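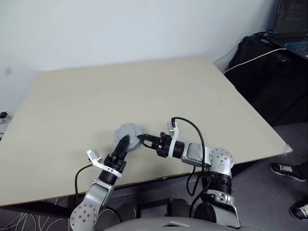

*Gray disc at the beige table, Drindthorpe Parts Room.*

**Drindthorpe Parts Room: progress report to the Babalola Fund, March**

Prepared by Funmilayo Osagie

We have a working room! When I wrote last, the parts from Brurosix were still in their shipping crates in the hallway and we were borrowing a corner of the print shop to sort them. Since then we have moved in, set up the tables, and put the first 1000 parts into the catalog. That was our target for the whole grant year, so I'm very happy to be reporting it now.

**The room**

Most of the early money went into making the space usable, and it shows. The wall behind the main table was painted plain white, and the light-colored tabletop has made a bigger difference than any of us expected. Dark gaskets and little black screws used to vanish on the old bench. Gray parts like the disc at the top of this report are easy to pick out against it, and you can turn them over and look at the rim without hunting for a lamp first.

Tanko Mohammed wants a second table the same color for incoming parts, so that sorted and unsorted things never share a surface. I agree with him, and there is enough left in the furniture line to pay for it. Cable tidying under the tables is on the list too. We priced trays last month and will fit them before the open evenings begin.

**The catalog**

Each part gets a short record in Romura: what it is if we know, its measurements, its material if we're sure, and where it lives on the shelves. Ye-ji Ra wrote the naming rules, and they have held up really well. Her best rule is the simplest one. If we can't tell what a part was made for, we describe its shape and leave it there. So a disc is a disc, with a note about the ring of features around its rim, until somebody can match it to a drawing.

Round parts have been the slow ones. Brurosix sent covers, spacers, flanges and blank plates all mixed together, and many of them look alike until you put calipers on them. Booker Thibodeaux spent most of February on this group. He ended up splitting it by outside diameter first and rim pattern second, and the search results are much better for it (type "round gray" into the old version and you got pages and pages).

We still have 7 crates to open. Two of those are marked as castings and will need the heavy shelving.

**People using the room**

Four schools have now sent classes, up from one at the last report. The sessions run from 9:30 until lunch. Students pull a part from the bin, measure it, sketch it, and try to find it in the catalog. It's noisy and a lot of fun, and they catch our mistakes. One group found a whole shelf of spacers where we had entered the radius as the diameter. All fixed now, and their teacher has asked to bring them back for the castings.

We have also had repair people coming in on their own. Olumide Mohammed matched a replacement cover for a bakery mixer, and a cycling club went home with a box of spacers. We log these as loans or gifts, and the log is attached to the financial pages.

**Money**

Spending is on plan apart from shelving, which came in higher because we needed the deeper units. Paint and lighting came in lower and cover the difference. We aren't asking to move anything between budget lines this time.

**What slipped**

The printed labels are late. The first batch smudged when handled, so we are back to handwritten tags until the new label stock comes. The drawings for the round parts have also not arrived from Brurosix. Ye-ji has written to them again with a list of the ones we need most.

**Next period**

- Open the remaining crates, castings last
- Buy and set up the incoming table
- Fit the cable trays
- Run 5 open evenings, 6 p.m. to 8 p.m.
- Relabel the round parts once the new stock is in

Please do come by for one of the evenings if you can. Bring a mystery part from your own garage or kitchen drawer and we'll put it on the table and see whether the catalog knows it. I'll send the dates as soon as the building confirms them.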